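罰金滞納で免許停止、廃止案に議論集中　グレルトゥーラ市議会の公聴会、採決は持ち越し

2021年2月6日　グレルトゥーラ

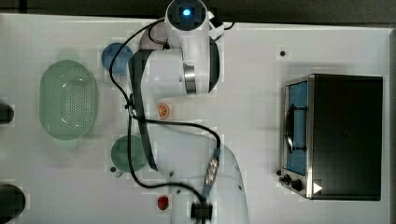 グレルトゥーラ市議会の司法・公安委員会は、交通違反などの罰金を払えない人の運転免許を自動的に止める現行制度をやめる条例案について公聴会を開いた。夕方開始、終わったのは夜遅く。採決はなし。委員長は次回に持ち越すとし、修正案の提出を各会派に求めた。

速報なので、細かいところは追って直す。

条例案の中身から。いまの市の規則では、罰金の納付期限から40日を過ぎても払いこみがないと、市裁判所の書記課が州の運転免許当局に通知を出す。通知が届けば免許は停止。違反の重さは関係なし。駐車違反でも、尾灯切れでも、犬の登録忘れでも同じ扱いになる。再開には元の罰金に加えて延滞金50ドル、それに再交付の手数料。分割払いの制度はあるにはあるが、申請には裁判所の窓口に本人が来る必要がある。窓口は平日の昼間しか開いていない。

案はこの通知をやめる。飲酒運転や無謀運転など、運転そのものの危険を理由にした停止はそのまま残る。ここは公聴会でも何度か取り違えられていて、提案側の議員がその都度説明しなおしていた。「危ない運転をした人に免許を返す話ではない。お金の話だ」と。

市裁判所が委員会に出した資料によると、昨年末の時点で滞納を理由に免許が止まったままになっている市民は1,162人。これまで公表されていなかった数字で、傍聴の人たちからざわめきが出た。裁判所側は、同じ人が複数の違反で通知されている場合は一人と数えたと説明。転出した人、亡くなった人が混じっている可能性は否定しなかった。名簿の整理が追いついていないらしい。議員の一人が「いつから追いついていないのか」と聞いたが、書記課の答えは「持ち帰って確認する」。

地区別の内訳もでた。多いのはアフリディ地区。市の東の端、バスが夜早くに終わるところで、倉庫と食品加工の工場が並ぶ。住民は早番か遅番のどちらかという家が多い。発言に立った人もアフリディからが目立った。

食品工場で働くという女性は、尾灯切れの切符から始まったと話した。払うつもりでいたところに勤務時間が減らされ、期限を過ぎ、停止の通知は前の住所に届いていた。知らないまま運転して止められ、今度は無免許運転で新しい罰金。元の切符よりずっと高い。合計は500ドルを超えたという。「仕事に行かないと払えない。仕事に行くには運転しないといけない。どっちを先にすればいいんですか」。持ち時間が切れ、ブザーが鳴ってからも少し続けた。委員長は止めなかった。

介護の訪問サービスをしている男性も似た話。一日に回る家が市内に散らばっていて、バスでは無理だという。停止されている間は同僚に乗せてもらった。同僚にも自分の担当があるので、結局、回れない家が出た。「困ったのは私だけではないです」

運送会社の経営者は、以外な角度から賛成を述べた。採用のときに免許の記録を取り寄せるが、停止の理由が滞納なのか危険運転なのか、書類の上では見分けにくい。応募者に聞けば答えは返ってくるが、確かめようがない。だから採らない。滞納による停止がなくなれば、記録を見る意味がはっきりする、と。経営者としての損得の話だと自分で断っていた。

反対の意見もかなり出た。

いちばん長く話したのは市の財務担当。免許停止は滞納者に払ってもらうための、市にとってほぼ唯一の手段だという。通知をやめれば収納が落ちる。どのくらい落ちるのかと聞かれると、試算はまだ出せない、と。提案側の議員がここを突いた。試算なしで「落ちる」と言えるのか。財務担当は、他市の例を集めているところだと答えた。他市とはどこか。ラヴィアを含む近隣の市、との返事。

ラヴィア市は一昨年に同じような通知を取りやめている。提案側の資料では、ラヴィアの収納はやめた後も目立って落ちていない。一方で財務担当は、ラヴィアは同じ時期に電話とネットで払えるようにしたので、単純には比べられないと指摘した。これは提案側も認めた。認めたうえで、ではうちも払いやすくすればいい、という話になり、そこからしばらく議論は支払い方法にそれた。

書記課によると、ネット払いの仕組みは「検討中」。去年の公聴会でも検討中だったはず、と傍聴席から声が飛び、委員長が静粛を求めた。

徴収を委託されている会社ストゥディス（Studis）の扱いも論点になった。同社は市との契約で、期限を過ぎた罰金の督促を引き受けている。手数料は集めた額に応じて払われる。条例案の付則には、この契約の見直しも入っている。同社の代理人は書面で意見を出し、自社は免許停止の通知には関与しておらず、督促は市の定めた手順に従っていると主張した。本人は出席なし。委員の一人が、質問ができないのでは困る、次回は来てもらいたいと要望した。委員長は「お願いはする」。強制はできないとのこと。

その書面、配られたのが公聴会の始まる直前で、読んでいない委員もいた。読む時間をとるかどうかで少しもめた。結局とらず。

警察からは交通課の幹部が出た。市警としては賛否を示さない、と前置き。そのうえで、現場の感覚として無免許の取り締まりのうち滞納停止に当たる人は珍しくなく、一件ごとに書類と車の移動に時間をとられると話した。停車させた車をレッカーに渡すまで、巡査は現場を離れられない。夜勤の人数が少ないときはこたえる、とも。賛否を示さないと言ったわりには、賛成に聞こえたという感想が傍聴の人から聞かれた。

被害者支援の団体は慎重な立場。罰金の一部が支援の基金に回っているので、収納が減れば基金も減る。免許停止という手段そのものには疑問があるが、基金の穴埋めを書き込まないまま通すのは困る、という趣旨だった。この点は提案側の議員も「抜けていた」と認め、修正で対応する考えを示した。

反対の市民からは、払った人が損をするのかという意見。期限どおりに払ってきたという年金暮らしの男性は、自分も楽ではなかったが払ったと述べた。払わなくても何も起きないなら誰が払うのか。拍手が起きた。これに対し公設弁護人の事務所から出た弁護士が、案が通っても罰金は消えないし、督促も続くと説明した。給与の差し押さえなど別の手段も残る。男性は納得していない様子で、「差し押さえも結局は手間ばかりかかる」と返した。やりとりは委員長が打ち切った。

商店街の組合は条件つき賛成。駐車違反の常習をどうするのかが心配だという。店の前に長く停める車は同じ顔ぶれで、免許停止がなくなれば歯止めがなくなる。常習者にはレッカーを早める規定を入れてほしいと要望した。駐車の話になると発言希望が急に増えた。荷さばきの時間帯、病院前の停車場所、雪の日の除雪路線。条例案とは直接かかわらないものが多く、委員長が何度か本題に戻すよう促した。

弁護士はもうひとつ、通知の届け先の問題をあげた。停止の通知は切符に書かれた住所に普通郵便で一回送られるだけ。戻ってきても再送はしない。書記課もこれを認めた。条例案が通らなかったとしても、ここはすぐに直せるはずだと弁護士は述べ、これには反対側の委員もうなずいていた。この日いちばん意見が揃った場面だったかもしれない。書記課は、再送の費用を誰が持つかという問題があると答えた。切手代の話か、と委員。人件費もある、と書記課。

もともと停止されている人をどうするのか。これが実は一番むずかしい。条例案の本文は今後の通知をやめるとしか書いていない。すでに止まっている分の扱いは付則で、施行後に書記課が順に取り下げの連絡を州に出す、とある。ただ期限の定めがない。公設弁護人の事務所は期限を入れるよう求めた。書記課はいまの人員では期限を約束できないとし、臨時の職員が必要だと述べた。その費用は予算に入っていない。

再交付の手数料も残る。手数料は州の取り分なので市では免除できない。市の延滞金のほうは免除できるが、そこまで条例案に入れるかは会派で意見が割れている。提案側の中にも、延滞金は残すべきだという議員がいるという。公聴会のあとの廊下で、ある議員は「一度に全部は通らない」と話した。

州の側の動きも関係してくる。州議会にも同じ趣旨の法案が出ているが、委員会にとどまったまま進んでいない。反対の委員からは、州の結論を待てばよいという声。市が先に決めても、州法が別の形で通ればやり直しになる。提案側は、州を待っていては何年かかるかわからない、ラヴィアは待たなかった、と反論した。市の法務担当は、市が通知をやめること自体は現行の州法の範囲でできるとの見解を示した。ただし、これは口頭。書面での見解を求められ、次回までに出すと答えた。

施行の時期は案では5月。財務担当は早すぎるとし、次の会計年度の始まりに合わせるよう求めた。提案側は譲らない構え。もっとも、修正が増えればそれだけ遅れる。次回の公聴会で修正案を審議し、委員会を通れば本会議という流れになる。本会議の見通しについては、賛否が拮抗しているとみる関係者が多い。態度を明らかにしていない議員が何人かいて、そのうちの一人はアフリディ地区の選出。この日は一度も発言しなかった。取材には「住民の話をまだ聞いている途中」とだけ答えた。

会場は人数を制限していて、入れなかった人は隣の部屋で音声を聞くかたちになった。その音声が途中で途切れ、前半の財務担当の説明はほとんど聞こえなかったという苦情が出ている。録音は後日、市のサイトで公開される予定。議事録は次回の公聴会までに間に合うかどうか、市の担当者もはっきりしないとのこと。オンラインでの発言も受け付けていたが、つながらなかった人がおり、その分の意見は書面で追加提出できる。受付は議会事務局の窓口か郵送。メールでの提出については事務局が確認中で、わかりしだい追記する。

通訳の手配についても指摘があった。申し込みをした人の分はついたが、当日来た人の分がなかった。隣に座った親族が小声で訳していた場面があり、発言時間がその分短くなったという。事務局は次回は当日分も用意するよう努めると説明した。発言時間の延長は委員長の判断になる。

次回の日程は未定。会場は同じ市庁舎の予定だが、変更の可能性あり。

滞納による停止を受けているかどうかは、市裁判所の書記課に問い合わせれば確認できる。電話は混み合っていて、この日の午後も何度かけてもつながらなかったと話す人がいた。公設弁護人の事務所でも相談を受け付けている。費用はかからない。切符の控えがなくても、氏名と生年月日で調べられるそうだ。

（追記）財務担当から、公聴会での発言について補足があった。免許停止が「ほぼ唯一の手段」としたのは少額の罰金についてであり、高額のものには差し押さえの手続きがあるとのの説明。少額と高額の境目については、内規で定めているとしたが、金額は示さなかった。

（追記2）ストゥディスの書面は議会事務局で閲覧できる。写しは有料。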